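Workshop notebook, November, plates again

I had meant to get on with the Clollier order this afternoon, but the white plates had been nagging at me, so I gave in and spent a happy while with them instead. Black knitted gloves on, round plates, good strong light.

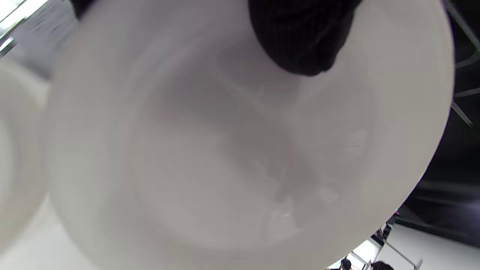 3 min read

It's the underside I always forget to check, bless it. There are faint smudges and streaks near the middle, and I'd like those looked at before anything goes near the Flolora shelf. A soft cloth first, please, and the gloves stay on (fingerprints!).
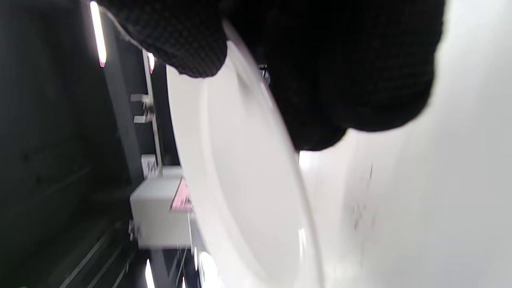
I do think tilting each one towards the light is kinder on the eyes than peering at it flat, and you soon get into a rhythm. Batch 47 to do next, then tea.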